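Last updated: December

Winter clothes swap: how to fold your jeans for the boxes

The winter swap in the Feltis hall is on Saturday, and the doors open at 10. Last year we received many bags in which trousers, jumpers and baby clothes were all mixed together, and the sorting took us until the evening. For this reason we ask everybody to fold the things at home this time, above all the jeans, which are heavy and need a lot of place on the tables.

Please empty the pockets first. In the last swap we found 53 coins, three door keys and a train ticket to Engelbrecht, still valid. Close the button and the zip, then lay the jeans flat and put one leg on the other, with the back pockets to the outside. Pull the pointed part of the seat in, so that you have a straight edge. Now fold the legs up towards the waist, and fold once more. You should have a packet that can stand in a box beside the others.

Jeans with an elastic cuff are a little more difficult. The cuff pulls the cloth together and the leg does not want to lie flat. I stroke it with the hand from the knee down and leave the cuff at the end of the packet, where it makes no thick place in the middle. With children's sizes you can fold one time less.

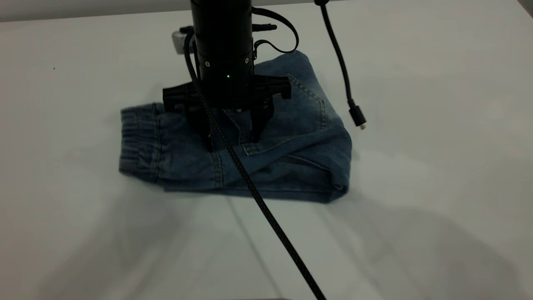

Folded jeans with a gathered cuff, one back pocket on top.

It does not have to be perfect. A packet with some creases is also welcome, if we can see what it is and the size is written on a small paper. Please use a pin or a bit of wool for the paper and no sticky tape, it leaves marks on the denim.

Boxes can be brought to the Tisenis entrance on Friday from 3 in the afternoon. Shoes and bed linen we cannot take this time.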